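Papel nuevo y cinta azul para la celda de dos brazos

En el taller de Oltton andamos de puesta a punto, y me toca contarlo a mí porque soy quien más ha protestado por el papel. La celda de los dos brazos vuelve a tener la mesa forrada de papel kraft, con su cuadrícula de cinta azul encima, y ya estamos repasando posiciones con los cubitos de espuma de siempre, los rosas y los verdes.

El forro viejo duró desde febrero y acabó hecho una pena, con las esquinas levantadas y tantas marcas de bolígrafo que no había manera de saber cuál era la buena. Cambiarlo nos llevó 3 horas (yo había prometido 2, lo reconozco). El rollo salió del almacén de Kanby y mide 84 centímetros de ancho, así que hubo que pelearse un rato con la unión.

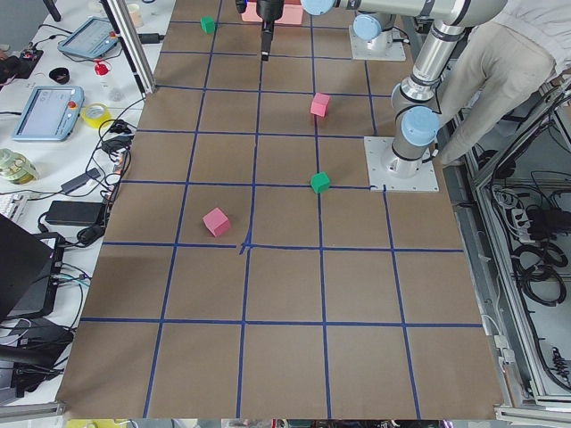 Qué se revisa ahora

Con la cuadrícula puesta empieza lo entretenido. Repartimos los cubos por las casillas, bajamos la pinza despacio desde la consola y apuntamos lo que marca en cada sitio. Son 9 posiciones por brazo y las pasamos todas, aunque la primera salga perfecta y a una le entren ganas de irse a comer.

La cinta no ha quedado recta del todo, ya lo sé, y en el cruce del centro hay un pegote de trozos montados unos sobre otros que me pone nerviosa cada vez que paso por delante. Para esto nos vale: las líneas sirven para colocar los cubos a ojo, y las coordenadas las da el propio brazo. ¡Pero la próxima vez la pego yo!

También queda pendiente la mesa auxiliar, la de las consolas, que es un lío de cables negros. Hemos pedido a Zandis canaleta y bridas de velcro, y cuando lleguen etiquetaremos los cables uno por uno antes de recogerlos. La regleta del lateral se queda en su balda, que ahí se alcanza bien.
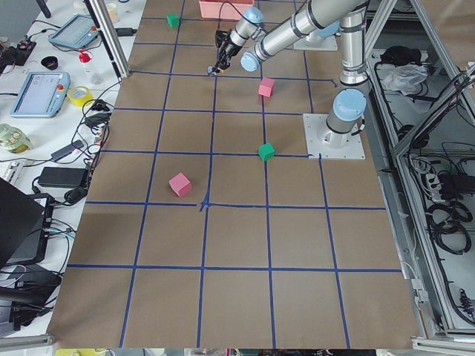
La pinza, cerca del papel, con los cubos repartidos por la cuadrícula.

Si alguien del grupo Kjærgaard necesita la celda esta semana, que me escriba antes de tocar nada, por favor, y sobre todo que no apoye el café en el papel. Las hojas con las posiciones anotadas están en la carpeta compartida, dentro de mantenimiento, y las iré completando según terminemos cada brazo.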